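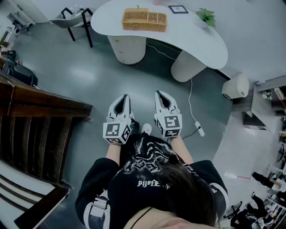

*The kidney desk and the basket, July*

Got the basket down to bare wicker today and I am unreasonably pleased with myself. It has been the dumping ground since we moved in – receipts, dead pens, the little bags of spare buttons that come with every cardigan, three different phone chargers for phones I no longer own. I tipped the lot out onto the bed last night and told myself I wasn't allowed to sleep until I'd been through it. (I slept on the couch. The pile won.)

Started again this morning with coffee, which helped. The keepers were a pretty small group: stamps, the good scissors, the tape measure, Otis's spare key, and the Flollen booklet for the lamp, even though the lamp went to my sister ages ago. She can have the booklet too. Everything else went in a bag for the trash and I didn't look at it twice, except for one receipt from Van Dusen for $35 that I stared at for ages trying to work out what on earth I bought there. Candles? A candle?

The power strip is the next thing on my list. It lives on the floor and I've stubbed my toe on it more times than I want to write down. Irketti has a clip-on tray that's supposed to screw in under a desk and hold the whole mess, but I'm not sure it will go on with that curved edge and the round pedestals. I'll have to get under there with the tape measure and check. Otis says just use hooks. Otis Wojcik has been saying "just use hooks" about every problem in this place since the day I got the keys.

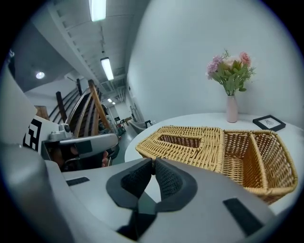
The basket itself is staying, I've decided. I went back and forth on it for weeks because I kept seeing those stacking drawer things at Boditz and thinking a proper grown-up would own a set. But I like wicker, it's warm, and it doesn't make that awful plastic squeak when you slide it. I also like that it has a part with a woven divider down the middle, so mail to answer can go on one side and mail to file on the other, and maybe this time I won't mix them up. And it looks so nice with the flowers standing behind it! I was worried the artificial ones would look cheap, but the cream rose in the middle of the pink and purple really gets me. I may never buy real ones again. Well, I will, in spring.

Called the Boditz store anyway to cancel the drawers I had on hold. The order number was 3407 and I had to read it out to the poor guy four times – bad line on his end or mine, no idea. He was very sweet about it. So that's money back in the pot, and I'm putting it toward a rug, because that floor is gorgeous but it's all echo in there. I sneeze and it sounds like a crowd.

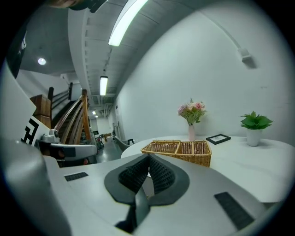 Otis came by at 5 and we argued about rugs until it was time to eat. He wants something dark that won't show anything. I want something pale that I'll regret. We didn't settle it, but he did agree the black picture frame should stay out on top and not go on the wall, so I'm counting that as a win.

Tomorrow: measure under the desk, call my sister about the booklet, water the plant, find out what I bought at Van Dusen.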